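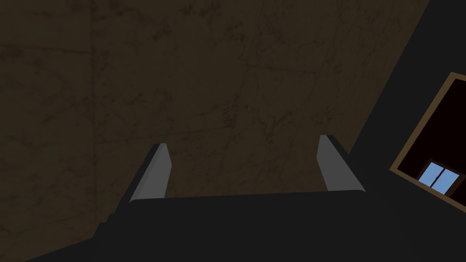

Doesn't a political joke stop working once everybody likes the politician? came a voice from the back row at the end of last session, and I promised to start with it this time, so let's do that before we get into the reading.

My feeling is that it keeps working, but it changes jobs. A joke about a mayor people can't stand lets off steam. A joke about a mayor they're fond of is closer to family teasing, and you'll notice the butt of it is usually some harmless habit (his hats, his very long ribbon cuttings) and hardly ever the budget. Keep that in mind when you read the Drerkitz packet, where both kinds are mixed together!

Session 6: The Campaign Trail Joke

Most of the jokes in the packet have the same bones. A candidate goes somewhere, an ordinary person asks something, and the last line belongs to the ordinary person. Take the farm one:

A candidate for governor stops at a farm and promises the old man a new road, a new bridge and a new school. "What would you like first?" he asks. "Well," says the farmer, "I'd like the ones from last time."

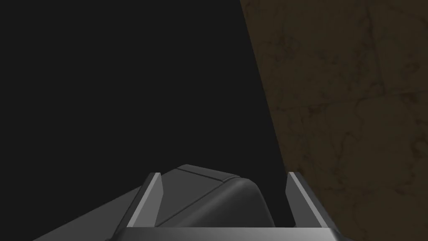
Why does the farmer get the last word?
Because the listener is meant to be standing next to him. Give the candidate a clever comeback and we've switched sides, and then it's a joke about farmers.

Try telling it with the lines swapped and you'll hear it go flat. I did this at my own dinner table, and the silence was very educational.

Now, the length. The farm joke runs to under 50 words, and the version printed in the old Ostia almanac is much longer -- it has weather in it, and a dog, and a good deal about the candidate's shoes.
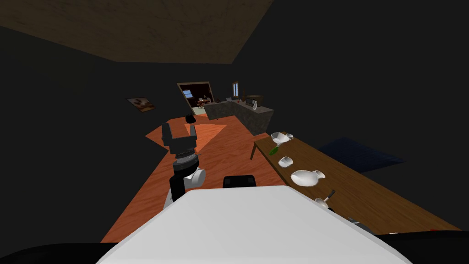 The shoes do earn their keep, I think, as they tell us he has never stood in a field before. The dog I would cut. When you prepare your own version for homework, go through it line by line and ask what each detail is doing for the ending.

For next time: read jokes 4 through 6 in the packet, and write one campaign joke of your own, set in a town you know. Please leave out real officeholders and make up the office if you like (past classes have had wonderful luck with county drain inspectors).
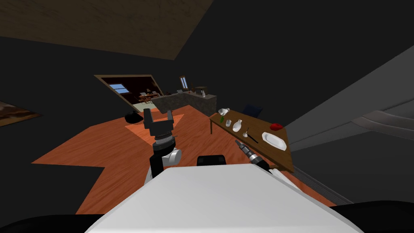

By the course instructor
Humor and Public Life, Katine Evening College
Notes revised in March

A word on where to find the almanac. The library has it under call number 2579, on the reserve shelf in the Ionescu reading room, and it can't leave the building. Bring a pencil, copy out the version you want, and note the page -- we'll be comparing them aloud.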